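Notas para a apresentação: maneio de varroa em apiários fixos
14 de julho de 2019

Diapositivo 1. Âmbito. Dados do apiário de Tisine, 120 colónias em colmeia Langstroth, e do apiário de Miltitz, 113 colónias. Os dois locais têm floração principal até ao início de julho. Não entrar na questão da transumância; fica para a discussão.

Diapositivo 2. Amostragem. Lavagem com álcool, meia chávena de abelhas retiradas de um quadro com criação aberta. Confirmar a posição da rainha antes de sacudir o quadro. Agitar um minuto, repousar, agitar de novo. Registar o resultado em ácaros por cem abelhas.

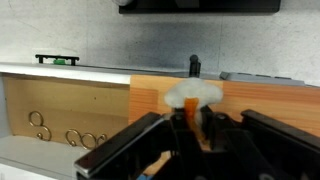 Diapositivo 3. Limiares. Adotámos 2 % antes da cresta e 3 % depois. Sublinhar que a queda natural no tabuleiro serve para acompanhar a tendência e não substitui a lavagem. No total, 616 amostras válidas. Excluídas as colónias enxameadas nas três semanas anteriores.

Diapositivo 4. Tratamento. Ácido oxálico por gotejamento, só na ausência de criação operculada. Se houver criação, enjaular a rainha 24 dias e tratar depois da libertação, antes de a nova criação ser operculada. Luvas, óculos e máscara para vapores ácidos. Pausa aqui para perguntas sobre dosagem; remeter sempre para o rótulo.

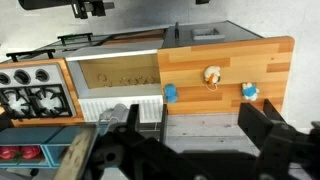 Diapositivo 5. Reinfestação. Em Tisine, a subida coincidiu com pilhagem vinda do apiário vizinho de Ogundipe. Reduzir as entradas e tratar no mesmo período que os vizinhos. Mostrar o gráfico por linha de colmeias, não a média.

Diapositivo 6. Registo. Ficha Skitetia, uma linha por colónia: data, amostra, contagem, produto, lote. Repetir a lavagem duas semanas após o tratamento.

Se faltar tempo, saltar o 5 e passar diretamente à ficha. Cópias impressas na mesa da entrada.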